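Before you switch on auto-grading in Zimesa, spend an hour on the setup. The vendor's pitch is that quizzes grade themselves and teachers get their evenings back. I've set it up for two schools now, and I'd call that half true on a good week.

## 1. Make a test course

Don't try this in a live course. Go to **Courses > New**, name it something dull like "Grading test", and leave it unpublished. Add two fake students. The help page says sample students are created for you. Mine never were. 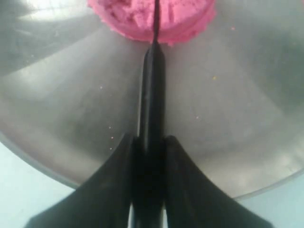
*Pink dough on a metal tray.*

## 2. Build a short quiz

Add 6 questions and mix the types: multiple choice, number entry, and at least one short text answer. Short text is where the trouble lives. Under **Matching**, the default is "Smart". I have yet to find a page that explains what Smart does, so change it to "Exact, ignore case" and type in every spelling you'd accept.

Set the passing score by hand too. Zimesa fills in 60, and it will happily put that back if you duplicate the quiz.
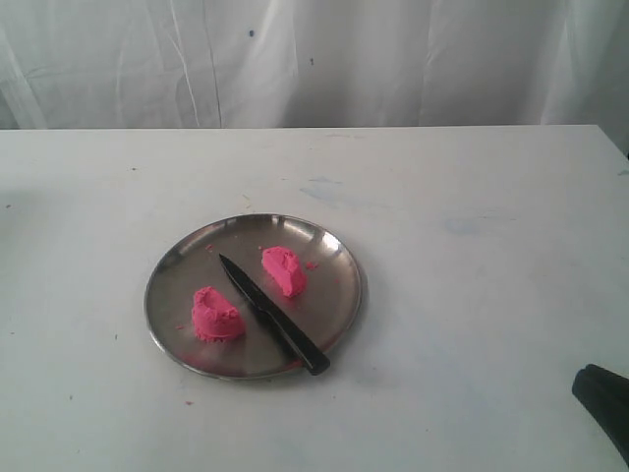
Partial credit is off until you open **Scoring > Advanced**. Turn it on only for questions that really have parts. If a kindergarten question shows two pieces of pink dough on a round plate and asks for both the color and the shape of the plate, "pink" alone should earn half. With the box unchecked it earns zero, and the gradebook gives no hint why.

## 3. Take it badly

Log in as each fake student and give sloppy answers. Leave one blank. Add a stray space. Write "sixty four" where you expect 64. Then open **Gradebook > Review** and compare every mark with what you'd have given yourself. Kedir Gidey ran this check in Toledo and ended up moving all his short text questions back to manual grading. I can't blame him.

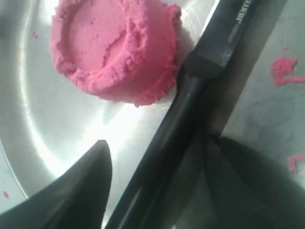
**Can I change the matching rule after students have submitted?**

You can, but old submissions keep their old marks until you click **Regrade all** on the quiz page. That button also wipes any comments you typed, so export the gradebook first.

## 4. Go live with one quiz

Copy the quiz to a real course, recheck the passing score, and hold grades with **Release: Manual**. Read through the first batch before you let it out. The "confidence" number beside each mark can be ignored; I've seen 42 next to a perfect answer.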